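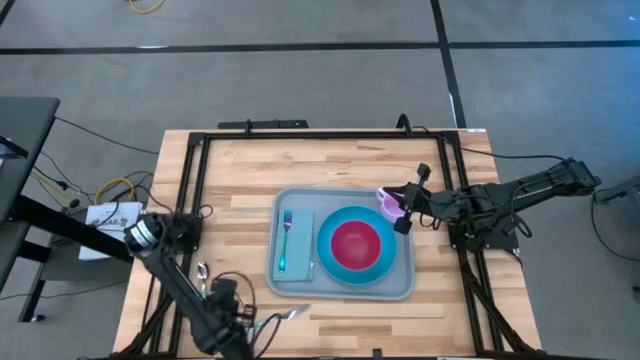 Nestora opens second long-lunch kitchen, in Morris, after a busy first year in Drudham

MEDIA RELEASE
July
For immediate release

The sit-down lunch is coming to Morris. Nestora, the neighbourhood dining program that has been filling a former drapery in Drudham with soup, stews and a fair bit of noise, will open its second kitchen later this month in the old Grotier building on Station Street.

The new kitchen will serve a two-course midday meal on weekdays from 11.45 am, with the last sitting at 1.30 pm. Anyone can come. Most of the Drudham regulars are over 65 and living on their own, and the Morris menu, room and timetable have been planned with the same people in mind, but there are also shift workers, new parents, TAFE students and a couple of posties who turn up in Drudham most weeks and would be sorely missed.

Nestora served 3236 lunches in Drudham in its first twelve months. Program director Yesenia Ñahui had budgeted for a good deal fewer.

"We thought we'd get a slow start and have time to work things out," she said. "Instead we ran out of pumpkin soup on the second day and I was down at the greengrocer in my apron at ten past twelve. It was wonderful! I'd happily do that day again, with more pumpkins."

The Drudham kitchen now has 128 registered diners, who get the fortnightly menu in their letterbox or by text and can book a seat ahead. Walk-ins are welcome too, and a table near the door is held for them every day.

A proper plate at a proper table

From the beginning, Nestora has served its food on real crockery, with metal cutlery and cloth napkins, at a table where other people are eating. Ms Ñahui said the idea came out of her years working in home meal delivery, a service she admires and still recommends to plenty of people who ring up.

"Delivery does a brilliant job for people who can't get out, and we work in with the local service every week," she said. "But I kept meeting people who could get out, who had nowhere to go to at lunchtime. They'd eat standing up at the bench. Toast, mostly. One lady told me she hadn't set the table since her husband died, and she had this beautiful dinner set in the cupboard. She brings two of the bowls in to us now, and she likes it when somebody else gets one."

The crockery at Drudham is a mixture of donated and second-hand pieces, and colour has become something of a house style. Strong contrast between the plate, the bowl and whatever they are sitting on makes a meal easier to find and finish for diners with low vision, and it also cheers the place up no end in winter. Morris will open with its own mixed collection, gathered over autumn from op shops, garage sales and the back cupboards of Drudham diners.

Trays are available for anyone who wants one, which in Drudham has turned out to be a lot of people. They suit diners with a tremor or an unsteady grip, and those who like to take dessert out to the courtyard. Staff will set the tray and carry it over on request. Forks, spoons and knives with built-up handles are kept in the top drawer of the sideboard, and there is no need to ask before using them.

What's for lunch

Head cook Anselmo Guzmán will divide his week between the two towns for the first three months, after which Morris will have a cook of its own. He has written the opening fortnight's menu with an eye on what local growers have plenty of in July: leeks, silverbeet, cauliflower, carrots, citrus and more potatoes than seems reasonable.

Day one at Morris will be leek and potato soup with a cheese damper, followed by a lemon delicious. Later in the fortnight there will be lamb and barley broth, a cauliflower and chickpea curry that converted several doubters in Drudham, fish pie, chicken with prunes, silverbeet and ricotta cannelloni, and a lentil shepherd's pie. Desserts lean towards the spoonable. There will be rice pudding, stewed rhubarb, baked custard and a mandarin jelly that Mr Guzmán has been fiddling with since May and is now finally happy about.

"I cook soft food that tastes of something," he said. "Quite a few of our people have trouble chewing, or their teeth hurt, or their appetite has gone quiet. So I want a smell that comes out the door to meet them. Onions, stock, a bit of orange peel. When they can smell lunch from the footpath they're already halfway to being hungry."

Every main is available in a small, regular or large serve, and there is no extra charge for seconds of soup. Texture-modified versions of each day's meal can be arranged with a day's notice. Vegetarian and gluten-free dishes are on every menu. For other allergies, diners are asked to have a chat with the kitchen before their first visit so that Mr Guzmán can go through the ingredients with them.

Lunch costs $9 for two courses with tea or coffee. A pay-it-forward jar on the counter covers meals for anyone who is short that week, and staff don't ask questions about it.

A new life for the Grotier building

Plenty of Morris residents will remember the Grotier building as the town's shoe shop, and later as a place to get keys cut and curtains hemmed. It has been closed for several years. Nestora has taken a five-year lease on the ground floor, and work began in February.

The shop counter has been kept and will be used for serving. The fitting stools were still out the back, under a tarp, and have been reupholstered for the entry so people can sit down to sort out coats, sticks and shopping. The front step has been replaced by a gentle ramp, there is a new accessible bathroom, and the ceiling has had acoustic panels fitted over the dining area. Noise was the one steady complaint in Drudham, especially from diners with hearing aids, and the lesson has been taken to heart. The Drudham ceiling gets the same panels in spring.

Seating is at long shared tables, with a pair of smaller ones by the window for people who would like a quieter meal. Each long table seats up to 16 and has a host, a staff member who eats lunch there too, knows who takes sugar, and makes sure a newcomer isn't left looking at the salt.

"The host is the job I'd pick if I wasn't running the thing," Ms Ñahui said. "You sit down, you eat, you introduce the bloke who used to drive the school bus to the woman whose kids he drove. In a town this size it takes four minutes before they've found a cousin in common."

More than the meal

Lunch takes up the middle of the day, but the Morris room will be open from 10 am until 3 pm. In the morning there will be tea, the papers and vegetable prep for anybody who feels like peeling something. The peeling table has been a surprise favourite in Drudham. Regulars bring their own peelers, and opinions on whose is best are strongly held.

In the afternoons the room will have cards, a shared jigsaw and a once-a-month cooking session, called Dinner for One, on making small quantities that don't leave you eating the same casserole until it defeats you. Mr Guzmán will lead the first session himself, on omelettes, half-batch soups and what to do with the other half of a tin of tomatoes. Participants take home a recipe card in large print. The full set of Dinner for One cards is also free to collect from either kitchen, whether or not you come to the sessions.

Getting there has been given some thought as well. The Station Street bus stop is across the road from the front door, with a pedestrian crossing beside it. Nestora's own minibus, which made 910 passenger pick-ups in Drudham over the year, will run a Morris loop from opening day, taking in the units on Wattle Crescent, the medical centre and the caravan park. Seats on the minibus are free and should be booked by 4 pm the day before. Walking frames and shopping trolleys are no trouble. Dogs, sadly, are, though there is a shaded spot with a water bowl outside for those who arrive on foot.

Come and have a look

Morris residents are warmly invited to an open morning in the week before the first lunch, from 10 am to 12.30 pm. There will be soup in mugs, fresh damper, tours of the kitchen, and a chance to register, fill in a food preferences form or simply have a sticky beak at what has been done to the shoe shop. Former Grotier staff and customers are especially encouraged to bring photographs, as one wall near the entry has been left bare for them.

Anyone with spare dinner plates, bowls or cloth napkins in good bright colours can drop them in on the same morning. Chips and cracks can't be accepted, but odd ones are very welcome, and sets don't need to match.

Nestora is hiring for two roles in Morris, a cook and a second table host. Both are part-time, daytime positions, and position descriptions can be picked up from either kitchen.

About Nestora

Nestora is a not-for-profit neighbourhood dining program based in Drudham. It is funded by meal sales, local donations and a small grants program. The Drudham kitchen is open weekdays from 10 am to 3 pm, with lunch served from noon.

Media enquiries

Yesenia Ñahui, Program Director, Nestora. Interviews with Ms Ñahui and Mr Guzmán are available at either kitchen before 11 am or after 2 pm. Reporters who come at lunchtime will be given a seat and a bowl of soup, and can do their interview after dessert.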